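¿De verdad hay que hacer la cama todos los días?

Seguro que lo has oído mil veces: «¡Haz la cama!». Y seguro que has pensado: ¿para qué, si esta noche la voy a deshacer otra vez? Es una buena pregunta. Vamos a mirarla con lupa, sin creernos la primera respuesta que nos den.

Lo que dicen los mayores

Unos dicen que con la cama hecha se duerme mejor. Puede ser, pero pregúntales cómo lo saben. Muchos contestan «porque sí» o «porque me lo decía mi abuela», y eso no es una prueba. Otros dicen que la cama hay que airearla antes de taparla. Esto suena más razonable: mientras dormimos sudamos un poco, y las sábanas abiertas se secan antes que las tapadas. Así que, si te levantas y dejas el edredón echado hacia atrás mientras desayunas, tienes una buena excusa. Eso sí, la excusa se acaba con el desayuno.

¿Y doblar la ropa?

Aquí también hay promesas sospechosas. Hashini Paul, que tiene nueve años, leyó en un folleto de Plistix que con su tabla de plástico se doblaba una camiseta «en un suspiro». Probó con la tabla y probó con las manos. Con las manos acabó antes, y además no tuvo que buscar dónde guardar la tabla.

Para doblar solo hace falta un sitio plano y bastante grande. El suelo se ensucia y la mesa suele estar llena de cosas. Queda la cama, que es grande y está a buena altura.

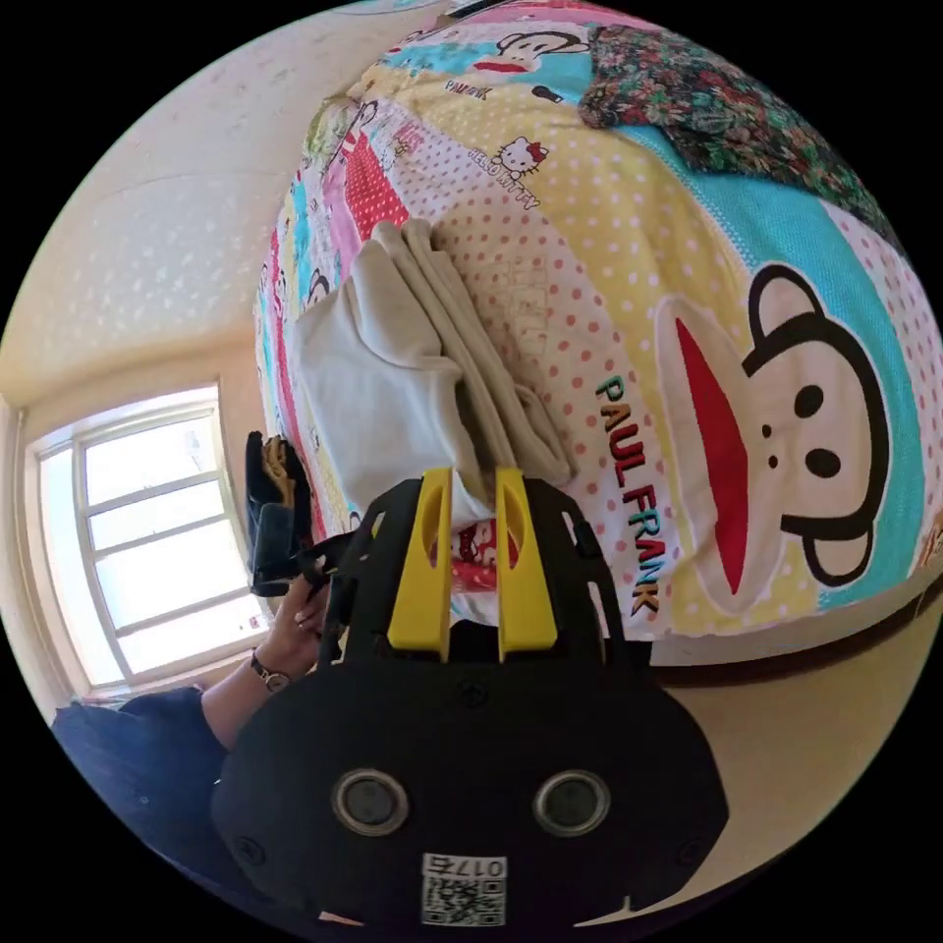

Fíjate en una cosa: si el edredón está hecho un bulto, lo que pongas encima se tuerce. Por eso conviene estirarlo primero. Ahí tienes una razón para hacer la cama que sí puedes comprobar tú.

Haz la prueba

Dobla un pantalón sobre el edredón arrugado. Después estira bien el edredón y dobla el mismo pantalón otra vez. ¿Notas diferencia? Si no la notas, apúntalo también. Un experimento vale aunque salga al revés de lo que esperabas.

¿Y si dejas la pila de ropa ahí hasta la noche? Lo más probable es que termine en una silla, y de la silla al suelo hay muy poco camino.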